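Speaker notes: Closures and headspace in small-batch preserves
Simer growers' and makers' meeting, September 2025

Slide 1. Title
Introduce self. Thank Lesego Steyn for the pH data. Questions at the end, except on units, which can be asked at any point.

Slide 2. Scope
Twist-off lug lids on glass jars only. No two-piece lids, no clip tops. Hot fill, acid products: chutney, jam, pickled vegetables. Low-acid products need a pressure process and a different talk.

Slide 3. What the lid does
The sealing compound sits in a channel on the underside of the lid. Heat softens it, and the rim of the glass makes an impression in it. As the product cools, vapour in the headspace condenses and the pressure drops. The pressure of the outside air then holds the lid down. The lugs keep the lid in position while this happens. They do very little of the holding afterwards.

Pause here. People tend to assume that tightness gives the seal. Say again that overtightening can strip the lugs and cut the compound.
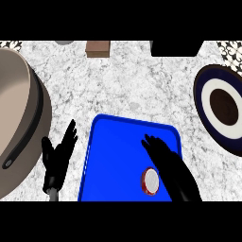

Slide 5. Headspace
Too little headspace and product is pushed up into the compound. Too much and there is more air left in the jar, so a weaker vacuum and a darker top layer. Measure from the rim to the surface of the product, with the jar upright and level. Take the reading after filling and before capping. A plastic depth gauge is good enough.

Slide 6. The Taşdemir trial
Batch of 2000 jars, plum chutney, filled over 2 days in August. One filling line, one lid supplier. Jars held for 72 hours before the vacuum check. Zübeyde Dağdelen ran the checks and kept the sheets. Go through the table by row. The failures sit at the end of each shift, when the product in the hopper had cooled. Lid torque was steady all through.

If asked about the missing rows: gauge was being recalibrated, jars from that period left out of the totals.

Slide 7. Fill temperature
Probe the product in the jar. The reading at the kettle is always higher. Binar now stops the line and reheats if the jar reading falls below the limit, and logs the stop. Anum Dhanial has the log template.

Slide 8. Storage of lids
Keep cartons closed and dry. Use oldest first. Do not reuse lug lids for product that will be sold: the compound has already taken one impression.

Slide 9. Open points
Effect of jar preheating. Lids from a second supplier. Volkan Işık to report at the next meeting.

Leave 30 minutes for questions. Handouts by the door.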